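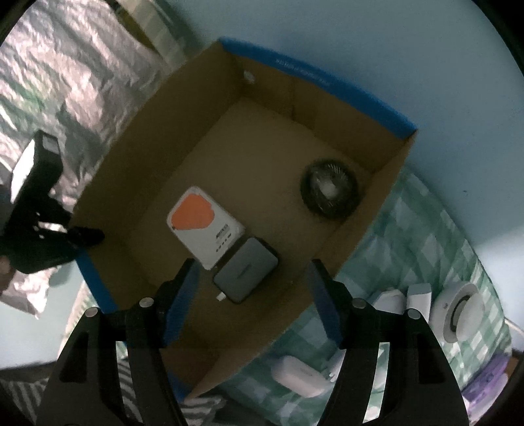

Jollville's Small Electrics Box Is Back, and It Would Like Your Old Fan

Local News
Aug 2, 2019
Jollville

If you have a drawer at home where the chargers go to be forgotten, and I have two of them myself, you may be glad to hear that the small electrics swap is on again at the old Palacios shoe store on Olus Street. The doors open at the end of the month, but the collecting has already started, and people have been leaving things on the side step most mornings before the coffee is even made.

The swap began in January, in the middle of that long cold stretch, when Soledad Vidal put a cardboard box on her front porch with a sign that said "Works, take it." She had cleaned out her late aunt's apartment and couldn't bear to put a perfectly good radio in the trash. The radio was gone by lunch. By supper somebody had left a hair dryer and a desk lamp in its place, and a note asking if she would be doing it again.

"I hadn't planned on doing it once," Vidal told me, laughing, while she wound up an extension cord over her elbow. "I just wanted my hallway back."

She did do it again, of course, and then again in the spring in a church basement with better light and worse parking. That one brought in 305 items, by the list taped up beside the door, and all but 19 of them went home with someone. The leftovers were taken to the county recycling drop-off, apart from a waffle iron that Vidal admits she kept.

What people bring changes with the weather. In the winter it was heating pads and lamps, and now that we are in the thick of summer it's fans, fans and more fans, the big standing kind and also the little round desk kind that fits in the bottom of a carton with room to spare for a power adapter and whatever else came off the shelf that day. Small fans are the first things to go, so if you have one sitting idle in a closet, please think of the folks in the upstairs apartments on Zester Lane, where I lived for four summers and where the air does not move at all.

The one thing Vidal asks, and she asks it very nicely but she does ask it, is that you keep the cord or the adapter with the thing it belongs to. Put them in the same box, side by side, or tie them together with a bit of string. At the spring swap there was a whole table of power adapters that had lost their partners, and a good many hopeful people stood over it trying one plug after another in the back of a baby monitor. A strip of masking tape on the adapter with a word or two on it ("kitchen radio," say, or "blue clock") is plenty. You don't need to know the voltage, and she would much prefer that you didn't guess.

The box can be any old box. Shipping cartons are fine, and so are shoe boxes, and the store still has a stack of flat ones in the back room from the Palacios days that you are welcome to take if you come by and ask. Please leave the top open or just folded over, not taped down, so the sorters can see inside without hunting for the scissors. Anything with a glass part should have a towel or some newspaper around it. Towels will be washed and given back if you put your name on them, though I'm told there are still a few from the spring waiting to be claimed, one of them quite a nice yellow one.

Things the swap can't take this time: microwaves, anything with a cracked or taped cord, space heaters, loose batteries, and televisions of any size. Printers were allowed in the spring and will not be allowed again. When I asked about that, Vidal just shook her head.

If you aren't sure whether something works, bring it over anyway during the sorting hours and it can be plugged in at the counter. The sorting is done in the evenings, from six until the light goes, and it's a pleasant way to spend an hour or two if you have one free. Last week there was lemonade and somebody's very good peach cake, and a long discussion about whether a bread machine that only does the dough part counts as working. (It was put out with a note on it. I thought that was fair.)

On the day itself there will be room for up to 24 people in the shop at a time, so expect a bit of a line on the sidewalk in the first hour. You don't have to bring something in order to take something, and there's no charge, but there is a jar by the door that goes toward the electric bill. Two items per household until noon, please, and after that you can help yourself to whatever is left. Children are welcome, and there's a low shelf at the back with night lights and alarm clocks set out where they can reach.

Boxes may be left on the side step any morning before ten, as long as it isn't raining. If it is raining, knock on the glass at the front, and keep knocking, as the back room is a long way off and the radio is usually on. Anyone who can lend a folding table, or who has a pickup and wouldn't mind one trip to the county drop-off afterward, can leave a note for Soledad Vidal in the mail slot at the shop.

Filed under: Around Town, Summer
Previous: Library Porch to Be Repainted
Next: Tomato Growers Compare Notes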